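A visit to Siltetti before we sign for the sorting cell

Posted 19 February 2021 by Hiwot Tilahun

Our company makes small molded parts for board games and school sets, and since last year we are thinking about a robot for the sorting table. In January the management gave us a first number for the budget, and with the number came a request: somebody must go and see the equipment before any money moves. So Kayode Odukoya, Jummai Ibrahim and I went to Siltetti, who build cells of the size we can afford.

The building is at the end of a long street behind the tram depot, and there is almost no sign on it. We were received by Chibuzor Ogundipe, who is responsible for customer projects. He gave us coffee and the price list at the same moment, which I liked. Many suppliers keep the second one until you are already tired.

We first went through the offer in a meeting room. I had prepared my questions on paper. My main worry was what is included under the word "gripper". In the offer from the other supplier, Terka, the fingertip pads were a separate line, and the spare pads were again a separate line. At Siltetti the gripper comes with one set of pads mounted and 3 spare sets in the box. After that a set costs 403, without tax and without delivery. Kayode wrote this number down two times, because pads are the thing that we will buy again every year, and in our first draft we had put nothing for them.

The second worry was the floor. Our sorting room is narrow and I did not want to pay for a cell which cannot go through the door. The base plate can be ordered in two parts. The delivery time is 19 weeks from the order, and the two-part base does not change it.

Then we moved to the planning room, where the work is prepared on a computer before any steel is cut. I think this was the most useful hour of the visit. They had built the task with small black cubes with white numbers, very near to our own number cubes, and we could look at the gripper from above while it was working with them.

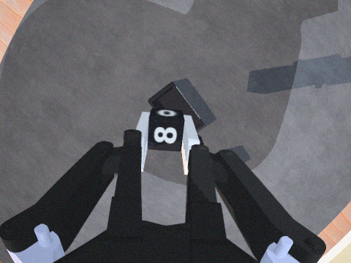
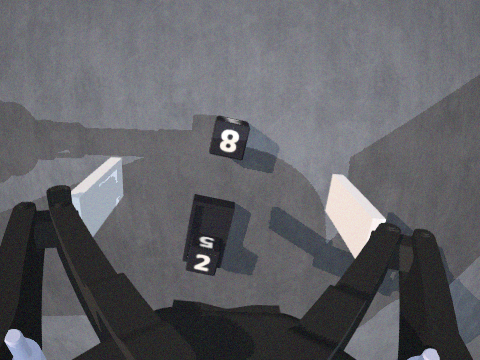
Simulated views from the planning room. First picture: a cube with an 8 held between the two pads. Second picture: the fingers open, with the 8 cube lying farther up the table and a cube with a 2 close to a long black block.

Jummai, who runs our sorting table today, asked immediately about parts that lie against each other. At our place they fall from the chute in groups, and a person separates them with one finger without thinking. Chibuzor answered that a cube standing free is the easy case, and that for parts in contact one must plan either a longer cycle or a small vibrating plate in front of the robot. The plate is an option in the offer. We had crossed it out in the first draft in order to save money. Now it is written in again.

She also asked about dark parts on a gray table, and whether we will need extra lamps. He said he prefers not to promise anything before he has our own parts in his hands, so we will send him a box of mixed ones, also the bad ones with flash on the edges.

About the software there was less to discuss. The license for the planning program, which they call Gonon, is paid per year and the first year is in the price. Folasade Effiong from our purchasing had asked me by phone to find out if we can stop it later and still run the cell. Yes, the cell runs without it, but then changes of the task must be ordered from Siltetti and are charged by the hour.

Open points after the visit: the price of the vibrating plate with installation, the training (two persons or three), and who pays the transport if the trial with our parts goes badly. Jummai will prepare the box of parts, and I am correcting the budget table with the pads in it. Kayode still wants to see the cell from Aliyu before we decide, and he is now asking them for a visit date.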